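6 min read

4. Recording demonstrations

This section covers recording with the Kilia hand controller and the wrist camera. Complete Section 3 (power-up and joint check) first. For replaying recorded episodes, see Section 6.

4.1 Before the first episode

1. Log in to the Magesa recorder with your own operator name. Do not record under another person's login.
2. Select the task from the list. If your task is missing, ask Kerstin Engelhardt to add it. Do not record under a similar task name.
3. Spread the base fabric over the work surface and pull out the large wrinkles. Soft creases may stay.
4. Open the wrist view and move the arm slowly through its full reach. Both fingers must stay in view the whole time.
5. Open and close the gripper twice.

Fast moves between the parking position and the work surface smear the wrist picture. Start the episode only after the arm has stopped over the fabric. 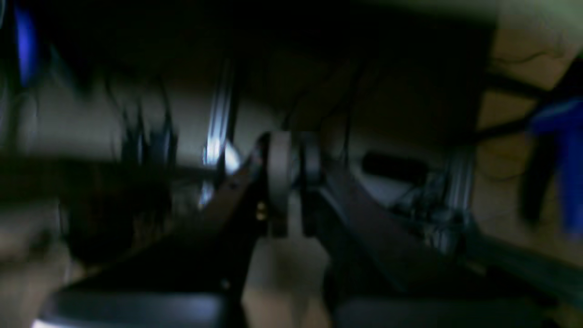
Figure 4-1. Wrist view with motion blur. Do not start an episode on a picture like this.

If the view is still blurred or dark with the arm standing still, wipe the lens with a dry cloth and turn on the work light. If that does not help, stop and report it.

CAUTION: Keep hands and sleeves away from the fingers whenever the controller is live. Release the enable switch before you reach in to move the cloth.

4.2 Recording an episode

1. Drop the cloth on the base fabric from a low height. Do not arrange it.
2. Release the enable switch, step back, and press it again.
3. Press RECORD and wait for the tone.
4. Bring the gripper down over a fold or a raised corner, with the fingers open.
5. Lower until the fingertips are on either side of the fold, then close at slow speed.
6. Hold still for 2 seconds with the cloth gripped.
7. Carry out the rest of the task as shown on the task card.
8. Open the gripper, lift clear, and press STOP.

Note: A good grip has the cloth gathered between the two fingertips. Cloth lying against the outside of one finger does not count as gripped, even if it moves with the arm.
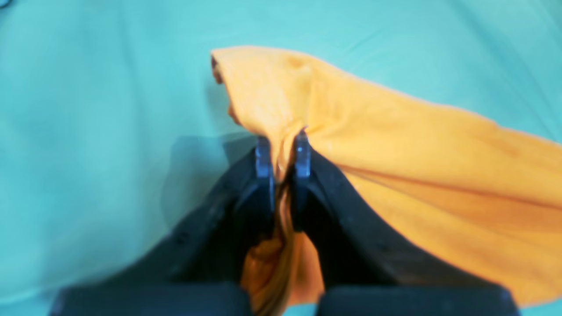 Vilton Operator Guide | Page 37

Use cloth that stands out from the base fabric. Orange on turquoise is the standard pair at the Bretbridge site. Other pairs need approval before use.

4.3 Marking the result

After each episode the recorder asks for a mark.

KEEP: the task was finished as on the card.
MISS: the gripper closed on nothing or lost the cloth. Save these. They are used in training with their own tag.
DISCARD: a person reached in, the controller dropped out, or the wrong task was selected.

If you regrasp during an episode, finish it and add the tag "regrasp". Do not stop and restart.

4.4 Breaks and targets

Record in blocks of 20 episodes, then park the arm and rest your hands. Change the cloth between blocks. The target for each task is 2000 kept episodes across all operators.

Send marking questions to Mwanahawa Lukumay and hardware faults to Asger Hallgrímsson. Write the episode number in your message.

Section 4 revised 2023-11-09. Replaces the January sheet.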